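Extension Leads in Shared Study Rooms
Project report, second term
Latska Hall, Room 706
29/01/2024

1. Background

Our project looks at how power strips are used and stored in shared study rooms. The idea came from the reading room at Latska Hall, where the wall sockets are all on one side and the desks have been moved away from them over the years. Most people bring a lead of their own or borrow one from the cupboard. The leads get knotted, go missing, or end up across the walkway.

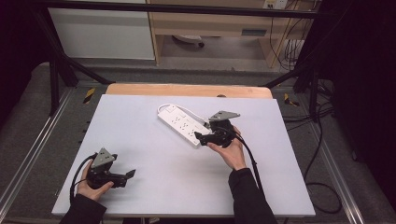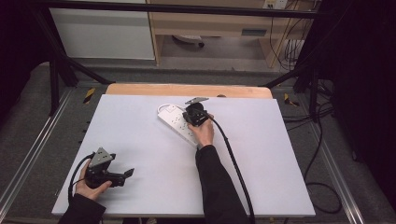 2. What we wanted to find out

We had 3 questions at the start. Where do people put a power strip when nothing tells them where it goes? Does the length of the cord change how it is put away? Would a marked place on the desk be used?

A fourth question, on switched and unswitched strips, was dropped in the second week. The hall only owns unswitched ones and we did not have the budget to buy a set for comparison.

3. Method

We asked students using the reading room to fill in a short form when they borrowed a lead and again when they brought it back. The form asked where the strip had been placed, what was plugged into it and how the cord had been stored afterwards. We received 80 completed forms. Forms with only the first half filled in were left out.

We also compared two cord tidies, the Palusa clip and the Kaltura sleeve. The clip fixes to the end of the strip and holds the cord in a loop. The sleeve goes round the whole cord and closes with a strip of hook and loop tape. Both were put in the cupboard with a printed card showing how to fit them.

4. Results

The floor was the most common place for a strip, followed by the back of the desk. Very few people put one in the middle of the desk, as it takes up the space needed for a laptop and notes. Several wrote that they would rather have it on the desk but the cord would not reach.

Leads with short cords came back in better order than long ones. The long ones were usually wound round the body of the strip, which pulls on the cord where it leaves the casing. Two had to be taken out of use for this reason and were handed to the hall office.

The Palusa clip was used more than the Kaltura sleeve. Comments on the sleeve were that it was slow to close and that it picked up fluff from the carpet. The clip was easy to fit but 4 of them were lost before the end of the trial.

5. Problems

The forms were kept on the cupboard door and ran out twice. We do not know how many loans were missed. The trial also overlapped with essay deadlines, so the room was busier than usual and people may have been in more of a hurry when putting things back.

6. Next steps

In February we plan to fix a Lam tray under the back edge of two desks and repeat the forms. The tray holds one strip with the sockets facing up. We would also like to label each lead with its cord length, which was asked for in the comments more than anything else.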